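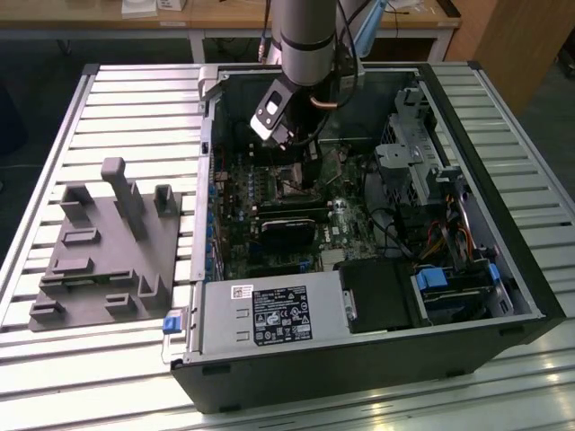
What my project was

I spent the semester writing software that lets a robot arm take apart old desktop computers, or at least the first few parts of one. The project is called Muditz, and my piece of it sits between the cameras and the arm controller. My code has to find the part, decide how to come in at it, and then get the gripper there without hitting anything on the way. I figured the finding would be the hard bit and the rest would be a couple of weekends. Ha!

By the time I joined, the lab already had an arm driver and a motion planner, a package we call Stotuvano. It takes a goal pose and a collision model and gives you back a path (or an error, which for the first month was mostly what I got). Everything upstream of that goal pose was mine to write.

Where is the computer?

The tower lies on its side on the slatted table with its open side up, so the fixed camera gets a decent look into it. My first version assumed the case was always in the same spot and just loaded a saved pose. That was fine until I bumped the table, so version two detects the rim of the case, fits a rectangle to it and works out the offset and rotation from there.

Shiny metal was a pain. The power supply in our Dell has a big flat metal top, and under the lab lights it threw reflections that my edge detector loved way more than the actual case. I ended up masking out the brightest pixels before looking for lines and then voting over several images. Not elegant, but it stopped locking onto the power supply.

For the parts themselves I trained a small detector. I labeled 3000 crops by hand (please, never again) and kept 2546 of them after throwing out the blurry ones and the ones where I had clicked on the wrong thing. Blue plastic tabs were the easiest class by a mile, since there's so little else in the case with that color and shape. Well, apart from the expansion slot brackets, which are also blue, and which the detector called "tab" for two solid weeks until I added them as their own class.

Getting the gripper in

The fixed camera is good for the big picture and bad for the last little stretch, where the arm blocks its own view. So close to the target I switch over to the wrist camera and run a visual servoing loop: find the socket bracket, compare its corners to where they should be, nudge, repeat. The bracket works nicely as a target because it's a bright metal rectangle on a green board.

My loop has three states, which I named far, near and touch. Going from far to near happens on distance. Going from near to touch only happens when the corner error has stayed small for 65 control cycles in a row. I had that set to five at first and the gripper would commit on one lucky reading and come down crooked.
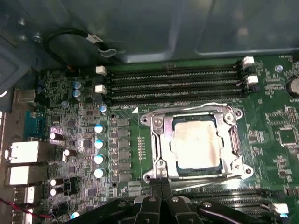
Wrist camera view of the CPU socket, with the fingertips at the lower edge of the bracket.

The fingers hide part of the board from this camera, including some of the memory slots, and that messed with me for ages. My corner finder would happily pick a corner on the gripper itself. I fixed it with a static mask of the gripper shape for each finger opening, interpolated in between. The old thermal paste on the CPU was the other troublemaker. It makes the heat spreader dull and patchy, so any threshold I tuned on a clean chip fell apart. I dropped the CPU surface completely and only use the bracket now.

Planning and the Rutherford bug

I build the collision model from boxes: one for each wall of the case, one for the power supply, one for the drive cage and so on. Cables are not in there at all. I keep a fat no-go zone where they usually run and hope for the best.

The bug everybody in the lab heard me complain about lived in a branch called Rutherford. Camera images and joint angles were stamped by two different clocks, so every pose I computed was a tiny bit stale whenever the arm was moving. When it stood still, everything was perfect, so of course all my tests passed. I found it by logging 1006 image and joint pairs and plotting the offset, and it was drifting in a beautiful straight line. One shared clock later I could delete a whole file of "correction factors" I had been tuning since February.

What is still open

Tool choice is hardcoded. The lever on the socket has a separate motion that I wrote by hand as a list of waypoints, and it only knows this one type of bracket. I'd like to replace it with something that fits an arc to the lever it sees. The Sistaden simulator would be a good place to try that first, but its contact model and I are not friends yet.

My code is in the lab repository with a readme, and the config file has comments on every threshold. If you take this over, start with the clock settings and read the logger notes before you touch the servoing gains.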